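Skip to content
Home Projects Notes Downloads Contact

We use cookies to remember your language and the last folder you opened. Accept Settings

# Clakport Folded Cloths

README, last tidied in April by Mỹ Phí

Welcome, and thank you for taking the time to read this before you unzip everything (I know the temptation, I do it myself). Clakport is a small collection about folded cloth: napkins, tea towels, dusters, pillowcases, the odd scarf, all the soft square things that live in drawers and that most of us fold the way our mothers did. I started keeping notes on folding back in 2001, when I was running the linen room of a guesthouse, and the habit never left me.

## What's inside

There are 200 entries. Each has a picture and a short note in plain text, and the notes are sorted into 3 folders:

- halves/ - folded once, edge to edge or near enough
- quarters/ - folded twice, which covers most of the kitchen things
- other/ - triangles, rolls, and anything where I couldn't agree with myself

A further 33 entries are in a separate folder called Tralto, named after the street where I borrowed most of them. Those are all table linen and they are starched, so please don't mix them in with the rest unless you want very stiff results!

## How the notes are written

I write down the color, what the cloth is lying on, which edges can be seen, and whether any hem or stitching shows. I leave out the fiber unless I had the label in my hand. Cotton and a good cotton blend look so alike once they are folded that I would only be guessing, and I guessed far too often in the first version.

A word on color names. I use "pink" for everything from a dusty rose to bubble gum, and add "bright", "deep" or "grayish" where it helps. One cloth can easily earn two of those, because a shaded patch looks quite different from the part next to it.

## Corners and layers

When a cloth is folded, the corners hardly ever land exactly on top of each other, and a strip of the lower layer will peek out along one side. I call this the step. If you are going through the notes for the first time, look for the step before anything else - it tells you more about the fold than the top panel does. Loose threads get a mention too, and I don't trim them.

## Known problems

The Robles entries have some left and right mix-ups that I'm still working through. Two notes in other/ say "rolled" when they should say "triangle".

Related items
Grarkano: buttons and fastenings
Airing cupboard notes
Table linen, the Tralto folder
Pink cloth on gray marble pattern
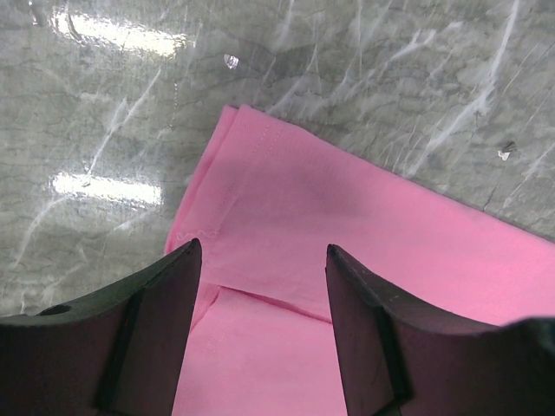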